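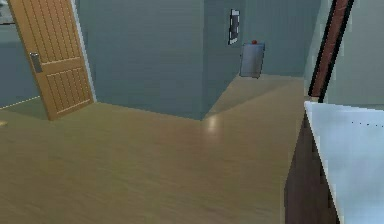
Setting up the Ganeren in a simulated room before you let it near a real door

Posted October 17, 2023 by Védís Hafþórsson

I've had the Ganeren mobile arm for a while now and I still do every new layout in Undden first. A few of you asked how I get the room ready, so I wrote down the whole routine. It takes me an afternoon (longer if I get picky about floor friction, and I do get picky).

You'll need Undden installed, the Ganeren robot file, and a room scene. I use the one with the blue-grey walls and the big wooden door because it has a doorway, a wall corner and a countertop all within a short drive of each other.

1. Load the room without the robot

Open the scene by itself and let it sit for a minute with physics running. Does anything slide or jitter? Fix that now! My door used to drift shut very slowly, and I spent an embarrassing evening blaming the wheel controller. A little damping on the hinge cured it.

2. Check the door

Set the door partly open and leave it there for your first tests. Then look at the collision shape, which is a different thing from the nice grooved panels you see in the render. Mine came in as one solid block that filled the whole doorway, open or shut, so the robot would roll up and stop dead at thin air. Swap it for a plain box attached to the door itself, and give the handle its own small shape. My door is 1,977 mm tall in the scene file and the Ganeren clears that easily with the arm folded. Measure yours anyway.

3. Check the things on the walls

The grey box on the wall, the one with the round red knob on top, is easy to forget. Turn its collision on. The framed picture is up high and I leave its collision off, but if you plan to swing the arm around up there, turn that on too.

4. Drop in the robot

Put the base on the open stretch of floor, facing the door, wheels just touching. If you start it too low it pops into the air like toast. I set the start pose with the arm folded and the gripper closed, and save that as "home" so I can get back to it with one key.

5. Floor friction

Try the default first. Drive forward, stop, turn in place, stop. If the base keeps sliding after the wheels quit, raise the friction a little and go again. I change one number per run and write it in a notebook, old school, since I never remember which one helped.

6. The countertop corner

That white corner sticks out toward the open floor, and the arm's elbow loves to find it. Add 80 mm of padding around the countertop in the planner settings. With less than that I got scrapes on tight turns, and with a lot more the planner gave up and sat there sulking.

7. Run it, then run it again

I loop the trip from home to the doorway and back 210 times with small random changes to the start position. Go make dinner. When it's done, sort the log by closest contact and replay the worst few. Those replays are where I find nearly everything worth fixing, usually a bad collision shape I missed in step 2.

Save the scene under a new name before you touch anything else. I have one called room_final_b_really and I'm not proud of it, but it works and it's backed up.

Next time I'll go through pulling the handle, once I've got the finger friction sorted out.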